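Home Kitchen Dining Storage Floors Laundry Workshop

Folding Tables for Everyday Meals: Setting, Wiping and Storing

A pair of small square folding tables can do most of the work of a dining table in a home that has no room for one. Ours come out for meals, go back behind the door afterward, and get used for homework and sorting mail in between. They need a little care to last.

Two small tables or one big one

Two small tables are easier to carry and easier to store than one large one. Push them together for a family meal, or leave a gap so that someone can get through to the other side of the room. When you buy a second table, take the tape measure along. A difference in height as small as a quarter inch is enough to tip a glass that lands on the join.

If you want the tops to match, buy both at the same time. Printed patterns change from year to year. We bought a spare from Hiltell and had to send it back when the veins came out brown.

Opening and checking the legs

Open the legs all the way before you put anything on top. Press down with both hands on opposite corners. If the table rocks, turn it a little on the floor and try again, especially on tile, where one foot may be sitting in a grout line. Tighten the bolt at the cross of the legs twice a year. A drop of sewing machine oil on the pivot stops the squeak. Wipe off the extra or it will end up on your floor.

Rubber feet wear through. The hardware counter at Geraghty sells them in bags, and you should bring an old one with you for size.

Setting out

Put heavy things near the middle of the top, over the place where the legs cross. Stack bowls until the food is ready to serve, with the smaller one inside the larger. Keep flatware back from the edge, where sleeves and small children catch it.

Stainless steel is a good choice for these tables. It is light to carry from the kitchen and does not chip when it gets knocked. Dry it with a cloth straight after washing if your water is hard.
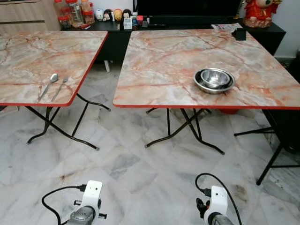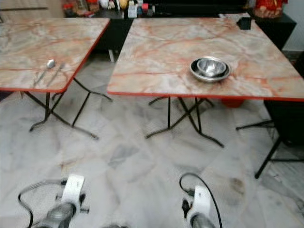
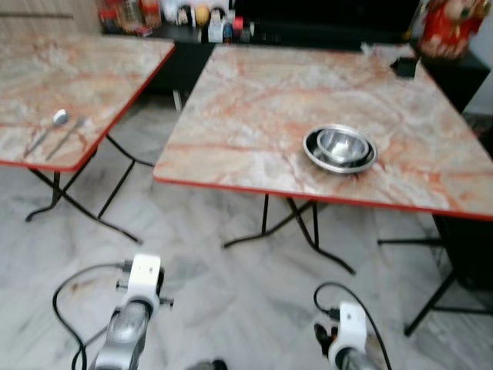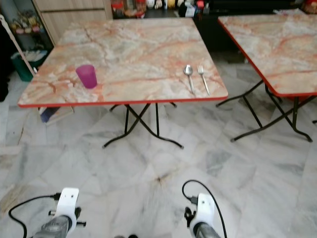

Photos: Catard Home Pages

Cleaning a printed top

Use a soft cloth, warm water and a few drops of dish soap. Wring the cloth out well. Water that sits along the edge band works its way under it, and the band begins to lift. If that has already started, dry it overnight, run a thin line of contact glue underneath and hold it down with masking tape until morning.

For tea or curry stains, make a paste of baking soda and water, leave it on for ten minutes and wipe it away. Do not scrub. Scouring powder takes the shine off the print and the dull patch will show from then on.

Always use a trivet under a hot pot. A folded dish towel will do if it is thick and dry.

Putting them away

Wipe the legs as well as the top before folding. Crumbs collect at the pivot. Store the tables upright with the tops facing each other and an old pillowcase between them. Keep them off a damp floor, as the cut edges underneath soak up moisture.

More in Dining: Getting Rings Off a Tabletop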